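Progress report to the Premano fund, January
Project: Trulura, drink-preparation examples for a two-arm learning system
Prepared by the Undach workshop

The plan for this period was 500 usable examples. We have 300 on disk, and I would not yet vouch for all of them. A first check by the Ross team set aside 113, mostly for missing camera streams or labels that did not match the task. The remaining ones passed that check, but all it tests is whether a file is complete.

Work continues on the taped tables, with the trays, bowls and cutting board used for the drink tasks.
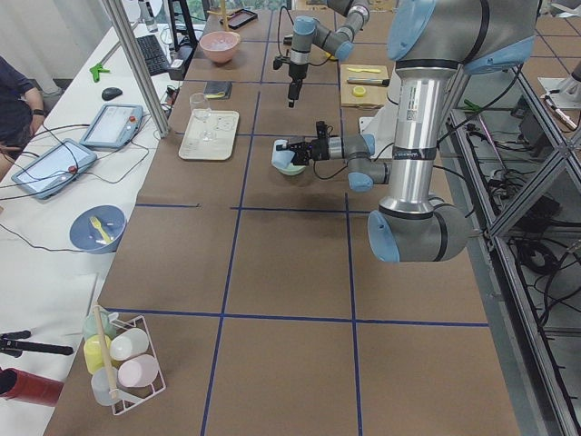
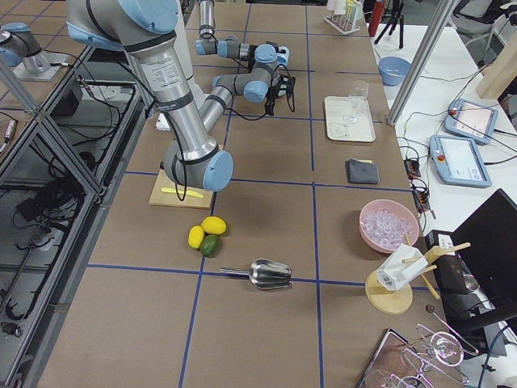
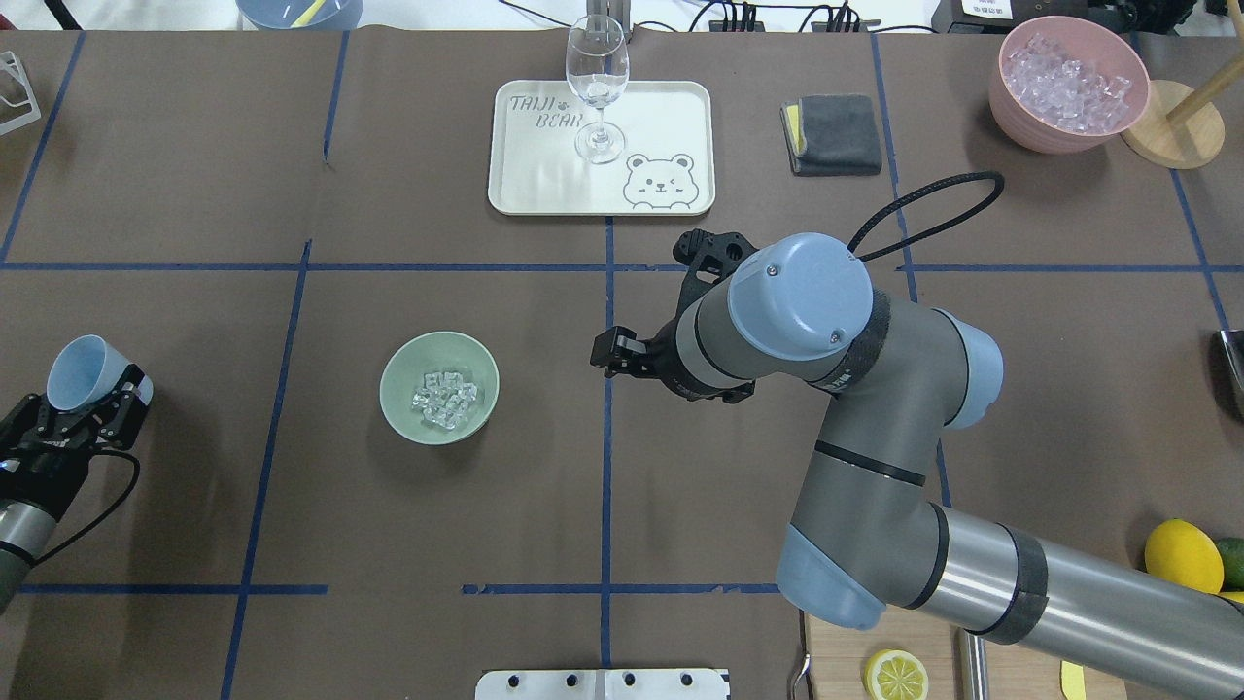 Will more examples fix the weak results from the last trial?

We doubt it. The last trial went badly on glass placements the system had not met before, and our collection so far repeats a small set of starting layouts. Adding 100 more from those same layouts would raise the total and teach it very little. We would prefer to spend the time on new layouts and accept a lower count.

Two further points. The operators have become quicker, which looks good on the weekly sheet, but the quicker examples also contain more abrupt stops. We do not know if that hurts training. The Ross team thinks it doesn't matter and has not shown us a test either way. Until they do, we are marking these examples so they can be left out later.

The labels are also a worry. "Pour" and "transfer" were used for the same action by different shifts, and the written guide allowed both. It has been corrected, and the older files are being relabeled by hand, starting with the ones that passed the check.

We ask that the target of 500 be kept but moved to the end of the next period, with a separate figure for the number of distinct layouts. The next check is on Thursday, and the revised count will follow once the relabeling is done.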